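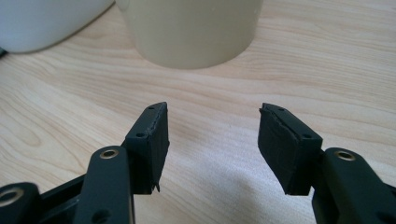
El mes en que volví a coser

Pues sí, he vuelto a la máquina de coser. La tenía guardada desde la mudanza a Britville, en lo alto del armario, debajo de dos mantas y una caja de adornos de Navidad, y en abril me dio por bajarla (casi me dejo la espalda, por cierto). Es una Skadby de segunda mano, pesadísima, de las que suenan como un tractor cuando pisas el pedal a fondo. Me encanta.

La culpa la tienen unos pantalones. Los llevé a que me subieran el bajo y me pedían 16 euros, que no digo que no los valga el trabajo, pero eran unos pantalones de 30 y me quedé pensando todo el camino de vuelta. Total, que esa misma noche estaba en la cocina con alfileres en la boca y un tutorial en pausa. El primer bajo me quedó torcido. El segundo también, aunque menos, y con ese salí a la calle tan contenta.

Desde entonces he arreglado tres fundas de cojín, el forro de un abrigo y una cortina de ducha de tela que llevaba enganchada con un imperdible desde ni me acuerdo. La cortina fue lo peor: tela resbaladiza, metros y metros, y la canilla que se acaba siempre a diez centímetros del final. ¡Siempre! Ahora lleno dos antes de empezar y me ahorro el disgusto.

Si os apetece probar, os cuento lo que me habría gustado saber a mí. Cambiad la aguja. Yo estuve dos semanas peleándome con puntadas que se saltaban, toqueteando la tensión del hilo arriba y abajo, y era la aguja, que debía de tener más años que la máquina. Planchad antes de coser, aunque dé una pereza tremenda. Y comprad hilo decente; el del bazar se me partía cada dos por tres y dejaba pelusilla por todas partes.

Para las telas, yo voy a Tekleab, en la calle de detrás del mercado de Clestau. Tienen una cesta de retales junto a la caja y ahí he encontrado de todo: lino, loneta a rayas, un trozo de terciopelo verde que todavía no sé para qué quiero. Id por la mañana, que por la tarde hay cola para el corte y se hace eterno.

Ahora ando metida en una bolsa para el pan, con cordón y todo. El patrón lo saqué de una revista vieja y las medidas no cuadran ni a tiros, así que lo estoy haciendo a ojo, con una barra de pan encima de la tela (sí, de verdad). Si sale bien, en el próximo boletín os paso las instrucciones. Y si alguien sabe poner cremalleras invisibles sin llorar, que me responda a este correo, por favor, porque tengo una falda esperando en la silla del dormitorio y me mira mal cada vez que paso.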